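HOSP 376: Front-of-House Operations
Stillbridge College, Hospitality Program
Handout 9: Drying and Polishing Stainless Steel Plates

Reading before lab: Calunmont course manual, section on metal serviceware. Bring the station checklist. Lab coats are not required for this unit, but sleeves must be rolled above the wrist.

1. Scope

This handout covers flat and shallow stainless plates used as liners, chargers, and sharing plates. It does not cover silverplate, hollowware, or flatware. Those have separate handouts. Washing is assumed to be complete. A plate that still carries food residue or detergent film goes back to the wash line and is not corrected with a towel.

2. The station

The station is a plain, flat table with a light top. A light top shows grit, lint, and water drops before the plate is set down on them. A dark top hides all three. Wipe the table with a damp cloth, then a dry one, and inspect it from a low angle.

A plain backdrop behind the station is preferred. Polished metal reflects whatever is near it, and a busy wall makes it hard to tell a smear from a reflection. Fabric is adequate. It does not need to be pulled flat, since soft folds produce soft reflections, but it should carry no pattern.

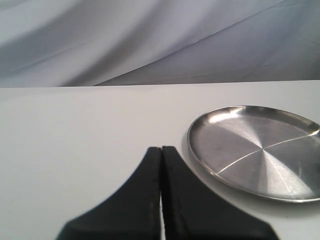
Lighting should come from above and slightly to one side. Direct overhead light produces glare in the center of the plate and leaves the rim under-inspected. If the fixture cannot be moved, move the plate.

Keep the table clear of everything except the plate in work and the towel. Finished plates go to the rack immediately. Stacking at the station is the most common source of rim scratches in student work, and it is marked down.

3. Surface finish and grain

Two finishes are in general use.

Mirror: no visible grain. Shows fingerprints at once. Wipe in any direction with light pressure.

Brushed: fine parallel or circular lines left by the abrasive belt or wheel. Wipe along the grain. Wiping across it drags lint into the lines and can leave a dull patch that is visible only from one side.

On a round brushed plate the grain is usually concentric. Highlights on concentric grain collect into a bright streak running through the center. The streak moves as the plate or the viewer moves. A water spot does not. To separate the two, rotate the plate a quarter turn: a mark that travels with the metal is on the metal.

4. Towels

Use microfiber. Cotton is acceptable for drying but leaves lint on brushed surfaces. A thick, nubby pile takes up water quickly and suits the first pass. A flat, tight weave suits the final pass.

The department stocks two weights under the Asadi label. Either may be used in lab. Wash towels separately from cotton, without softener, which coats the fibers and causes streaking. Remove a towel from service when the pile feels stiff or when it leaves a visible trail on clean metal.

Keep the towel beside the plate, within reach of the working hand. Between plates it may be set down bunched. For the work itself, fold it in quarters so that a clean face is always available.

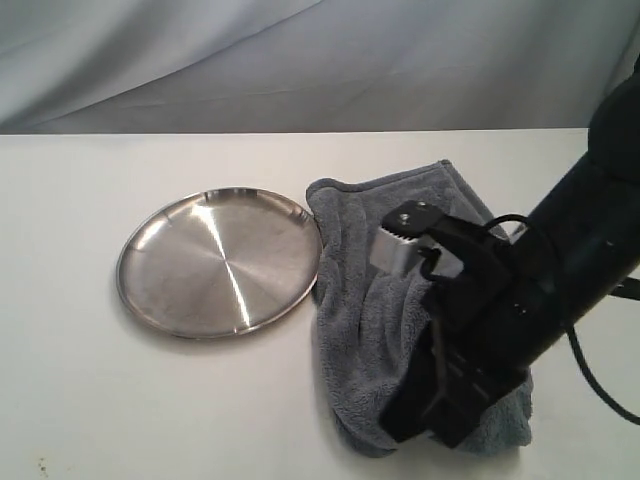 Fig. 2. Round stainless plate with brushed interior; gray microfiber towel to the right.

5. Procedure

Step 1. Set the plate down flat, face up. Handle by the rim only.

Step 2. Blot. Press the folded towel onto standing water and lift. Do not drag.

Step 3. Dry the interior. Begin at the center and work outward in circles that follow the grain. Overlap each circle by half the width of the folded towel.

Step 4. Turn the towel to a clean face. Dry the rim in one continuous pass. On a rolled rim, pinch the edge lightly through the towel so that both the upper surface and the underside of the roll are covered. Water held under the roll will run back onto the interior when the plate is racked.
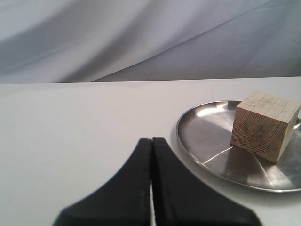 Step 5. Turn the plate over, holding it through the towel. Dry the base and the angle where the base meets the side.

Step 6. Turn face up and inspect from two positions, standing and at table height. Repeat Step 3 locally if needed.

Step 7. Rack on edge. Do not touch the interior again.

6. Worked rate

The Plollia banquet exercise calls for 1649 plates from a house stock of 4000. At 40 seconds per plate, a single station needs 65,960 seconds, or a little over 18 hours. Compute the number of stations required to finish in three hours, allowing ten percent for towel changes and rejects. Show units at each stage and round up to a whole station.

7. Marking

Water spots, interior: two points each.
Lint, any surface: one point each.
Fingerprints: two points each.
Wet underside of rim: three points.

Submit the checklist with the Section 6 calculation attached. Section 7 of the checklist is left blank for the lab instructor.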